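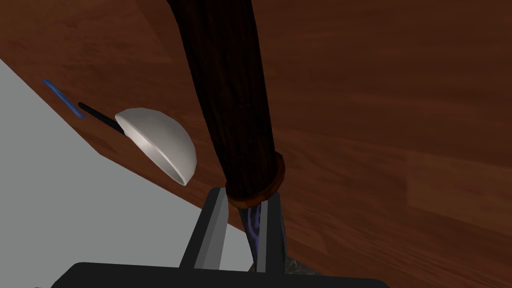
*wrist view, hammer-ish tool w/ dark handle, held below the orange ring. Bowl to the left.*

March, 9:40, coffee not working yet

Drotholm sim kit, eval notes cont'd. Trial license runs out end of the month and Sabina wants a yes/no before then, so writing as I go, sorry for the mess.

What we have from them: the base package, two arm models with grippers, a kitchen/dining room pack, a tool pack. Plus the "viewer add-on" which is a seperate line on the quote and I still don't get why. Asked. Answer came back from Skonilville office saying it is "priced by seat". Ok but which seats. Asked again.

Install: fine on the big workstation. On the laptop it took 35 minutes and then wanted the driver updated. Did that, fine after.

**Grasping, tool pack**

- Default grip force much too high for thin handles. Set it down to 7 N, no complaints from the solver after.
- Contact patches only show up in the debug layer if you turn them on BEFORE loading the room. Not in the manual. Wrote to support, they said "known".
- Handle textures are good. Deep grain, purple and blue streaks in the metal. Doesn't help us grasp anything but the detector people will be happy — ours has been trained on clean gray tools for too long.
- Collision mesh vs. what you see: need to check on the big handle. In the wrist view the fingers look right up against the metal but I want the numbers. TODO overlay.
- The bowl. Tilted over next to the black rod, near the edge of the wood. Can't tell from the wrist view if the rod and the bowl are one object or two. Look it up in the object list, do not guess. (Yhon guessed last time with the pan lid and we lost a morning.)

Camera exposure: left on auto, and it drifts on the glossy wood. Lock it. Same setting as the Sarmiento runs, the file is in the shared folder under exposure_old, yes the old one is the right one.

**Room pack**

11:15. Loaded the full room with both arms. Load time 50 seconds cold, which is slower than their sheet says but I can live with it. Second load a lot quicker.

Clutter generator is the main reason we're looking at this kit at all. You give it a seed and a list of surfaces and it fills them. Mixed feelings. Good spread of sizes, and it puts food next to tools next to paper, so nice hard cases. But the scale slider is global, so if you shrink the fruit you shrink the fork. Would need per-class scale. On their roadmap, no date.
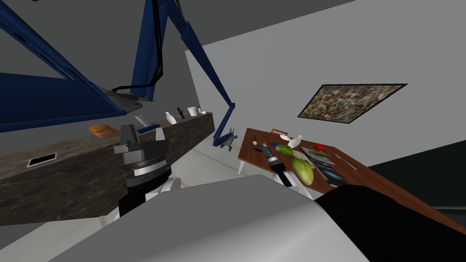
*Both arms in the dining room pack. Melon + flashlight-looking tool on the table, bread on the counter.*

Camera roll in this one is way off level. Left it, the tilt is useful for the detector, but the preset name ("level_2") is wrong and somebody will trip on that. Told Yhon.

Things to sort out on this layout:

1. Self-occlusion. Robot's own body eats the bottom of the view and a chunk of the near table edge. Either raise the camera or accept it. Their sales page has it mounted higher, ask for that config.
2. Blue arm's gray gripper hangs right over the near end of the table. Check clearance at home pose, I'd like more before we run anything automatic.
3. Magazines. Stack is one rigid body according to the object list. Useless for our page-sliding test, ask if there is a loose version.
4. White stuff against white stuff. Cup beside the dish on the table, segmentation labels bleed between them at low res. Goes away at full res, but full res halves the frame rate.
5. Marble counter is very dark and speckled, and small brown things vanish on it. Keep, good test.

Labels export: json only. No csv. Yhon wrote a converter over lunch, it's in the repo, needs a test. It drops the last row if the file has no newline at the end, so add one by hand for now.

**Compared to Lotovthorpe**

Lotovthorpe kit is cheaper and the docs are better by a mile. But one arm only in the base price, and the objects look like plastic toys. Their support picks up the phone though. Drotholm support is email, 3 replies so far, one of them usefull.

Sabina asks if we can rent Drotholm for one project and stay on Lotovthorpe for the rest. Technically yes, the robot files carry over, I tried one arm and only the joint limits needed fixing by hand. The second arm not tried yet.

15:30. Leaning yes on the base + room pack, no on the viewer add-on until they explain the seats. Tool pack depends on the mesh check.

Left to do:
- [ ] mesh overlay on the dark handle
- [ ] look up bowl / rod in object list
- [ ] lock exposure in all presets
- [ ] rename level_2
- [ ] second arm into Lotovthorpe
- [ ] quote without the add-on (Sabina)

Workstation is still running the overnight batch config, don't log me out pls.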